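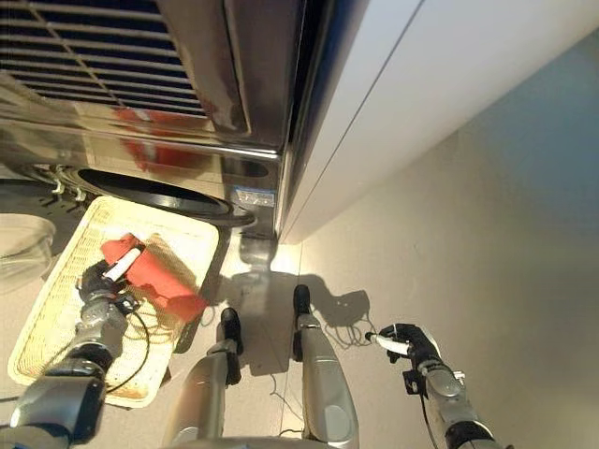

Stainless steel and white cabinetry at floor level, with a woven tray set down on the left.

**1/14** Ovier Household Services looks after shared kitchens, pantries and break rooms. Today, June 9, 2021, we are posting our guidance on the part of the kitchen that is cleaned least often: the floor beside and beneath large appliances. The posts follow in order and may be shared with your staff or tenants.

**2/14** The guidance applies to any kitchen in which a steel appliance stands next to fitted cabinets. It was first issued to the 167 kitchens on our service list and has been revised following comments from building managers at the Palma and Billa sites.

**3/14** Clear the floor first. Trays, baskets, cloths and mats should be lifted and placed on a table or counter before any cleaning product is opened. Wicker and rattan should not be pushed aside across a wet floor. Woven material holds water along the rim and marks light tile.

**4/14** Cloths and other fabric taken from the floor go directly to the laundry. They are not to be used for drying the appliance afterward. At Palma, a single colored cloth left on damp tile over a weekend produced a stain that required three visits to remove.

**5/14** Dry cleaning comes before wet cleaning. Sweep toward the open room, away from the appliance, and use a narrow brush along the foot of the cabinets. Vacuum the last hand's width next to the steel. Grit left there will be carried by the mop and will scratch both surfaces.

**6/14** Ventilation grilles: brush each slat along its length with a soft, dry brush, then vacuum. Do not spray liquid at a grille. Where grease has built up, apply the product to the cloth and wipe the slats one at a time. Grilles in busy kitchens should be brushed every two weeks.

**7/14** Polished steel shows everything near it. Before treating a colored patch as a stain, move any bright item out of the area and look again. Our office has received several requests for stain removal that concerned a reflection.

**8/14** To clean polished steel, use warm water with a small amount of dish soap and a microfiber cloth. Wipe in one direction, rinse with a second cloth and dry at once. Steel wool, scouring powder and bleach are not permitted at any site under contract.

**9/14** Lower edges and lips collect drips. They should be wiped from end to end with a folded cloth, keeping the fingers inside the fold, as some edges are sharp. Clips, brackets and fittings on the underside are to be left in position. Loose parts should be reported the same day.

**10/14** Labels and stickers on appliances must remain in place. Technicians may rely on them for service information. Wipe over them lightly with a damp cloth and do not scrape the corners. If a label can no longer be read, note this on the kitchen sheet.

**11/14** Matte white cabinet panels mark more easily than glossy ones. Use plain water first. Seams between panels should be wiped along their length with a nearly dry cloth, so that water does not enter the joint. Swollen panels were the most common repair entered in our log last October.

**12/14** Light floor tile is mopped last, working backward to the door. Change the water after each room. A glossy floor may look clean from above while a film remains, so check it from a low angle with the lights on. Tile joints are scrubbed with a soft nylon brush and rinsed twice.

**13/14** Allow 20 minutes of drying time before anything is returned to the floor. Baskets and trays should go back only if they have a regular use at floor level. Otherwise, please assign them a shelf. Items without an assigned place are held in the site storeroom for 72 hours and then passed to the building manager.

**14/14** Questions about this guidance may be sent through the Plistasach portal under "Kitchens, floor care." Printed cards for posting inside a cabinet door are available at no charge to contracted sites. We have 1,000 in stock, in English only at present. Please state the number of kitchens when ordering.

**Added to post 8:** A reader asks whether glass cleaner may be used on polished steel. It may be used on contracted sites only if the appliance manual allows it. Apply it to the cloth, keep it clear of grilles and labels, and dry the surface fully.

**Added to post 13:** Drying time is counted from the end of the final rinse. Rooms without a window or working fan should be given twice as long.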